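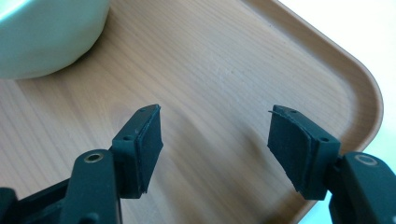 The tray and the edge of the green bowl, light coming across the wood.

Welcome to the tray page! I've been promising one of these ever since I put up the gallery about the coffee mugs, and a couple of you wrote to say you'd rather hear about the tray the mugs sit on, so okay, you win. Four pictures, a lot of talking, scroll as fast as you like.

The tray came from Wiren, the little housewares place in Parkden that shares a parking lot with the tire shop. I went in for a dish rack. I came out with no dish rack and a tray, and then I had to drive back the next morning for the dish rack (they'd sold it, so I was drying plates on a towel for the rest of the month). It was 30 dollars, marked down because it was the last one and the sticker on the bottom had gone gummy. I still have a little of that gum on there. I've tried oil, I've tried peanut butter, I've tried a hair dryer. It's on the underside and it holds the tray still on the counter, so I've quit fighting with it.

What sold me was the corners. I'd had a square-cornered tray before, painted, with handles cut in the ends, and the crumbs got into those corners like they were paying rent. I used to go in with a toothpick. With round corners you just run the cloth along the inside of the rim and around and you're done, and the rim is high enough that a spoon can't roll off but low enough to get your fingers under. I love a low rim. Handles are fine if you're carrying breakfast up the stairs, but mine mostly sits in one place and gets pulled toward whoever is eating, and handles just catch your sleeve.

The bowl is Salcedo, from their seconds shelf. It's a light green, sort of mint when the sun's on it and closer to gray by dinnertime, and I bought it as a fruit bowl and have never once put fruit in it. It's the popcorn bowl. It's the salad bowl when there's company and the pancake batter bowl on slow mornings, and it's where the keys go when somebody (me) can't find the hook. I wanted it to match the tray and it doesn't really match, they just get along. Pale wood and pale green. My sister says it looks like a dentist's waiting room. My sister has a brown kitchen.

Now, the bare wood. I know a tray with nothing on it is a funny thing to get excited about, but in the next picture you get that big arched shape in the grain on the left, one curve inside another, and then it all straightens out into stripes toward the middle. There's a faint whitish scuffed patch too, farther up. I'd like to blame the scuff on somebody. I've had hot pans on there, I've had a cactus on there, I once fixed a lamp on there, so take your pick.

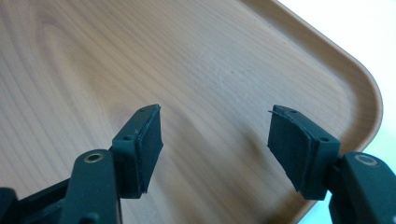
Adoración Sepúlveda wrote in about scuffs after the mug page, and I'm copying her whole note because it's better than anything I had: I have had the same wooden tray for longer than I have had my knees replaced, and I do one thing, which is wipe it with a cloth that is barely damp and then wipe it again with a dry one. I don't soak it. I don't stand it on its edge in the rack, that is how my first one got a bend in it. For marks I leave them alone a week and see if I still mind. Usually I don't. Also please tell people to stop putting trays in the dishwasher, my nephew did it and it came out looking like a potato chip.

So there you go, people. No dishwasher! I'd add that I've had decent luck with a bit of Tuvex, the wax that comes in the flat green tin, on a breadboard I have. I haven't tried it on the tray. The tin says raw wood only and the tray has a bit of a shine to it, so I figure there's a finish on there already and the wax would just sit on top and get sticky. If anyone has put Tuvex on something with a finish, write and tell me how it went, and be truthful, I've got half a tin left and I'm dying to use it up.

The week-of-waiting thing I've started doing with everything, by the way. Scratch on the table? Give it a week. I'd have repainted the whole hallway in October if I hadn't.

Back to the grain. When the light's low you can follow the lines with your eye from the loops on the left all the way up toward the far corner, and I do this while I'm on hold with the insurance. You know how kids see faces in the ceiling? I see a lake in the loops. The kind of map lake with lines around it for how deep it goes. Benito Zabala (hi Benito) thinks it's an onion. I can see the onion now and I wish I couldn't.

I've looked at a lot of trays since then, the way you start noticing everyone's haircut after you get your own cut, and the ones I like all have something going on in the grain. The very even ones look like a shelf. I saw a gorgeous dark one at a street market that was 50 dollars, and I picked it up and put it down and walked around the block and came back, and it was gone. Good for whoever got it. 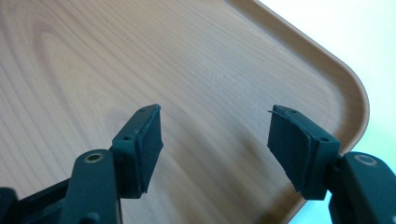 I'd have had nowhere to put it anyway. Two trays is one tray too many for my counter, and I know myself, the second one would have filled up with mail inside of an afternoon. That's the thing with a flat surface that has an edge. You set down one envelope and by supper it's an office. My rule is that whatever's on the tray has to be something you eat from, pour from or wash. Keys don't count, except the keys are in the bowl and the bowl counts. I make the rules, it's my kitchen.

A few of you asked about sizes. I can't tell you the exact size, I've never measured it and I'm not getting up now, but I can tell you how I pick one, and it's very scientific: bring your bowl to the store. I mean it. I carried the Salcedo bowl into Wiren under my arm for a later errand (a smaller tray for my mother, who wanted hers to fit on the arm of a chair) and the man at the register didn't blink. Set the bowl in the middle of the tray and look at how much wood you've got left on each side. You want space for a hand. If you can get your fingers down between the bowl and the rim without scraping your knuckles, it's a good tray for that bowl. If you also want a plate on there, try it with the plate too, because plates are a lot wider than they look when they're in the cupboard.

I do go back and forth on the plate. I have those shallow white ones with the thin dark line at the edge, which I bought as a set and am now down to an odd number of, and the plate usually ends up off the tray and behind it. Bowl on the tray, plate on the table. It looks nicer to me that way and there's less clinking. The bowl's glossy inside, so it picks up whatever light is going, and when the plate is right up next to it I think they sort of cancel each other out. Try it at your own table and see what you think. I rearranged mine all through one phone call with my mother and she could hear it.

The last one is the big picture, with the tray and the bowl in the middle of it and the plate over on the white board, a little to the left. The wood comes out much warmer and more orange here than it does close up.

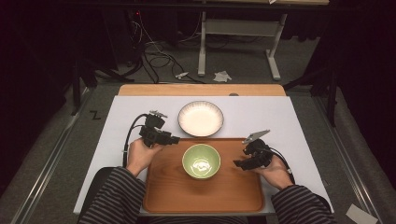 Color's the hardest thing about buying any of this online, which is my other piece of advice. My mother's tray was listed as "honey" and when it got here it was the color of a football. She loves it! But she'd wanted it to go with her curtains, and it does not go with her curtains. If you're matching something, go see it in person, and walk it over to the window if they'll let you. Wiren will let you. They've got a chair by the window for exactly this, or maybe for their own lunch, I've never asked.

A few leftover bits I couldn't fit anywhere else:

Felt dots on the bottom of the tray are great for about a month and then they migrate. I found one on the cat.

If your bowl has a rough foot, turn it over and rub the ring with a bit of fine sandpaper before you let it anywhere near the wood. Adoración told me that one too. The seconds shelf at Salcedo is mostly rough feet and drippy glaze, so it's worth checking before you get home.

Somebody wanted to know if I'd ever go for one of the fancy carved trays, and there's one in a shop window downtown for 1,000 dollars with birds all around the edge. I visit it. I don't plan on eating popcorn off it.

And for the person who asked what I'd have instead of a tray: a placemat, I guess? But you can't pull a placemat across a table with a full bowl on it. Well, you can once.

Next gallery is going to be dish towels, if I can get the iron to behave. I've got a drawer of them and some go back to my first apartment, so send me pictures of your worst one and I'll put it up next to mine. Comments are open until I remember to close them.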